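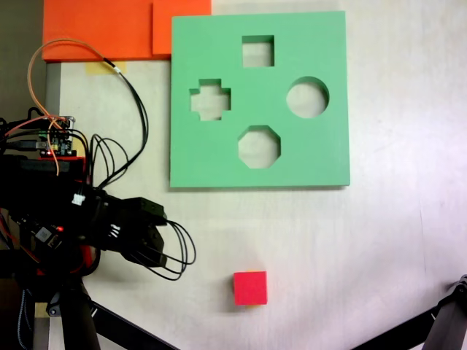 Fionnuala thinks we should give Plomeck the late slot on Saturday and let the documentary open, and after running both reels I'm with her! The Saliba print looks gorgeous (grain and all), 155 minutes with one changeover, and the sound holds up right to the back row.

Malteck lens back on projector 2, focus much better at the left edge. Still a hum at 16 minutes in, Fadi to swap the cable.

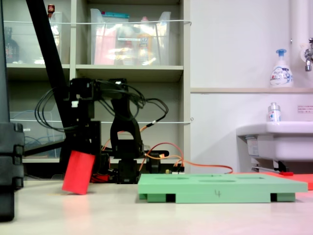
*Arm and green board, bench top.*

Trailer reel: 3 spots, runs roughly 7 minutes. Love the Plelent one, put it last. Ask Fadi about masking for the wider ratio before doors.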